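Dundside Rate Watchers: Frequently Asked Questions

Welcome! We're a free evening reading group for people who want to follow central banks, inflation and bond markets without needing a finance degree. These are the questions we get most from new members.

Last updated 05/08/2023

Who runs the group?

Urmila Uniyal started it and still picks most of the readings. Clive Pickering looks after the mailing list, which has 1,082 subscribers now (hello to all of you!). Sessions are led by whoever is keenest on the topic that month.

Do I need to know any economics?

Not a bit. If you've ever wondered why your mortgage quote went up after a press conference in another country, you already have the right kind of curiosity. We keep a word list going, and people add to it all the time. "Basis point" was the first entry: one hundredth of a percentage point, so a cut of 50 basis points is half a percent.

What is a policy rate, anyway?

It's the rate a central bank sets or steers for very short-term borrowing between banks. Everything else leans on it to some degree -- savings accounts, car loans, company debt, government bonds. The fun part is that the leaning is uneven. Long-term rates depend a lot on what people think the bank will do later, so a ten-year yield can drop on the very day a bank raises its rate. We spent a whole evening on that and could have spent two.

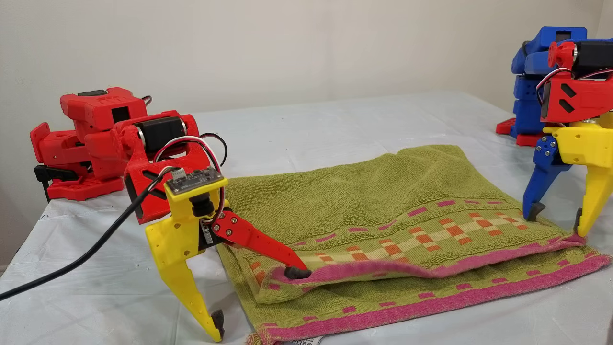
Two 3D-printed robots and a folded green towel.

Why do banks sometimes surprise everyone?

Most of them try hard not to! They give speeches and publish forecasts so that markets can adjust ahead of time. But a surprise move can carry more punch, and some banks with a currency to defend feel they can't signal in advance. Pao-chu Kwok has put together a great reading pack on surprise cuts, and it's the one I'd hand to anybody brand new.

What's the difference between a rate cut and bond buying?

A rate cut lowers the cost of short-term money. Bond buying goes after longer-term rates, with the central bank paying for the bonds by creating reserves. Banks usually turn to it when the short rate is already close to zero and there isn't much left to cut. Members argue happily over how well it works, and the reading list has papers from both camps.

Which currencies do you cover?

The dollar, euro, yen, pound and yuan come up nearly every month. Smaller ones get a turn when a member asks, and those are often the best nights. 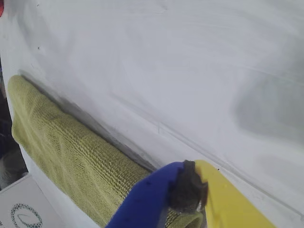 Inflation figures come with two flavors, headline and core, and we get asked about them constantly. Headline includes everything in the basket. Core leaves out food and energy, which jump around a lot, so you can see what's going on underneath. Think of that long crease running diagonally across the white surface: core is the crease, and headline is the crease plus all the gray smudges and faint streaks. Both are worth reading, and I love it when they disagree.

How much time does it take?

One session a month, plus reading. Sunita Sorensen keeps each pack to 7 short pieces, and you can skip any of them.

Is this investment advice?

No. We talk about how policy works and why it moves. Please don't ask members what to buy.

Can I suggest a topic?

Yes, please do! Send it to Rekha Tripathi through the contact form. August's topic is already set (why bank lending slows down before a recession shows up in the data), but everything after that is open.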